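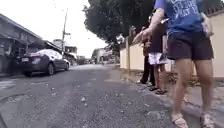 Section 3. Setting up your walking routes

If you've come straight from Section 2, your Pivham pedometer is charged and paired and you're ready for the fun part - teaching it where you walk. I do this with a cup of coffee next to me, and it takes me less time than drinking it.

1. Open the Pivham app and tap Routes, then New route.

2. Give the route a name you'll recognize in November. I called my first three "Walk," "Walk new" and "Walk new good," so please learn from me.

3. Choose a map style. Plain is easiest on the eyes, but Drirholm shows side streets and I like it better in town.

4. Drop your start pin, then tap along the way you want to go. Straight stretches only need a pin at each end!

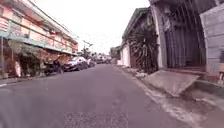
A long straight street: one pin at each end is enough.

Note: The app holds up to 577 pins per route. I've never come close, and my Brandirmont loop has more corners than any walk should.

5. Tap Stride and type in your step length. If you don't know it, leave it on Auto and let the pedometer work it out over your first 2 walks (mine came out shorter than I'd have guessed, which stung a bit).

6. Set a step goal for the route. My after-lunch one is 3874, copied from a walk I happened to enjoy on a Friday, and I've never changed it.

Caution: Don't edit a route while you're walking it. Stop somewhere safe, off the road, and do it there. Saving in the middle of a walk also wipes the steps you've counted so far.

7. Tap Save and wait for the double buzz. With a single buzz, the route is on your phone but hasn't reached the pedometer, so hold the side button and sync again.

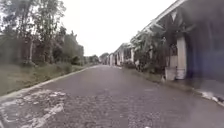

Open road with trees along one side. Set Surface to Paved.

Note: If you're moving over from a Naciri clip-on, your old routes will import but your goals won't. Type those in again at step 6 before you head out, then go to Section 4 for alerts and quiet hours.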